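Re: [plush-care] Surface washing vs. full immersion for older foam-filled toys

Last updated: December 6, 2019

3 replies · 11 shares

On the earlier question of immersion:

> I have two Kalby ducks and a Parari bear, all foam-cored, and the
> bear has gone sour after a spell in a damp closet. The tag says
> surface wash only. Has anyone put one of these right under and got
> it back in the same shape? I don't want to open the seam if I can
> avoid it. Also wondering whether the grey on the ducks' bills is
> dirt or the pile wearing through.

Yes, with reservations. I have immersed both makes. The Kalby ducks tolerate it. The Parari bears are less predictable and depend on which core was used.

Early Parari bears have a single cut block in the torso and loose fibre in the limbs. Later ones have crumbed foam throughout. Press the belly with a thumb: a block pushes back evenly and you can feel its corners near the hips, whereas crumb shifts sideways and stays shifted for a second or two. If yours is crumb, do not immerse it. Crumb migrates when saturated and packs into the feet, and no amount of massaging brings it back up.

If it is a block, open the seam anyway. I know you asked not to. Odour from a damp closet sits in the core, and washing the cover around it achieves very little. The back seam on the block-type bears is a ladder stitch over 60 to 70 mm and closes again without showing, provided you use the original holes. 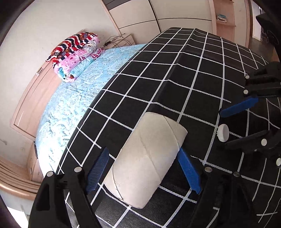
Wash the core separately in lukewarm water with a wool wash. Press it flat against the bottom of the basin and release; do not wring or twist. Change the water until it stays clear. Then stand the block on its narrow end on a rack, out of the sun, and turn it morning and night. Mine took four days in March with a fan on low. Old polyurethane yellows and crumbles in direct light, so the clothesline is out.

If the block sheds grains when you rub it, it is past washing and should be replaced. Ballex upholstery foam in the medium grade is close to the original firmness. Cut it 5 mm oversize on each face, as the cover relaxes once laundered — an exact copy of the old block will leave the bear looking thin in the shoulders.

For the cover, I use a mesh bag, cold water, and no spin. Brush the pile while it is still damp. The Gruber slicker brush (the small one, item 1066) has rounded tips and does not pull the backing.

On the ducks' bills: the felt used on the Kalby ducks is thin and goes grey from handling. Dab an inconspicuous spot with a white cloth and a little diluted wool wash. If the cloth picks up colour in the grey, stop, as the orange dye on some of them is not fast. If it comes away clean and the grey remains, you are looking at wear. Leave it alone.

I have no experience with the musical Kalby models and would not guess at how the movement is fixed inside.

Recent in this list:
Removing candle wax from mohair
Kalby tag variations, message 131
Safety eyes: replacing a cracked washer
Moth traps in display cabinets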